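Ticket 693: wrist view, noise along bottom border of rendered episodes
Project: Wamico grasp set
Component: Rellel renderer, wrist camera
Opened by: Maja Jakubowski
Status: open, workaround in place

1. Symptom

Found during the September batch review. 41 of 1,254 simulated episodes have a thin strip of dark speckle at the bottom of the wrist view. The strip is a few pixels high and does not span the full width. Training on Yimyam runs without error, so the loader does not catch it.

Affected episodes all use the teal folded shell. The sample attached to this ticket has the fingers on either side of the shell, with only the tips in view. The strip runs from the left border to roughly two-thirds of the way across. The grey background and the glossy faces of the shell are clean.

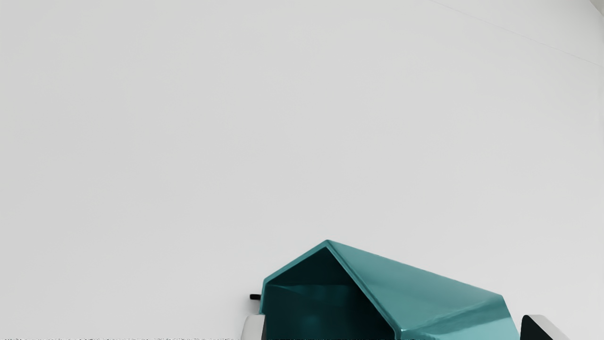 2. Checks done

Re-encoded from the stored buffers: strip still present, same pixels.
Rendered again with the same seed: strip present.
Rendered again with reflections off: strip present.
Swapped the shell for the plain block, same seed: no strip in any run.
Joint states and action labels compared with the log: no mismatch.

3. Current view

Compression is ruled out. Suspect the near clipping plane on the wrist camera, which was changed in the last Guleck config. Not confirmed.

4. Workaround

Mask the bottom rows at load time (flag mask_bottom in the loader config). Do not delete the episodes. The labels are good and the shell is short of examples as it is.

5. Next

Restore the old clipping value and render 90 shell episodes. Compare bottom rows against the masked set. Maja to post the diff in this ticket before the batch is merged.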